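Sorting the cable drawer, part two

The Fuvasby drawer unit finally gave up in October. The bottom runner bent under the weight of cables, so the contents are moving to flat mailer boxes with fold-back lids. I ordered them from Jekton in a pack of 100, the smallest quantity they sell in brown cardboard.

The rule is one type of cable per box. Power leads go in first, coiled to the width of the box and laid flat. Anything still tangled stays in a separate box until it has been coiled. I tried pulling single cables straight out of the drawer and it was slower – every pull tightened something else. 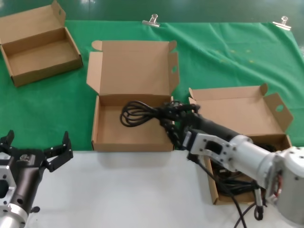 Coil diameter matters more than I expected. A coil slightly too large pushes against the side walls and lifts the lid at the front. I now wind to a hand's width and let the cable relax before it goes in. Stiff cables get a second pass the next day.

Labels go on the short side, facing out, so a stack can be read without moving it. I use plain numbers and keep the list in a text file. The list stands at 88 entries, including 6 adapters I cannot match to any device.

Shelf depth is still unresolved. The Brenddale shelf is 617 mm wide, and the lids need clearance behind them to open fully. I will measure again once the first row is full.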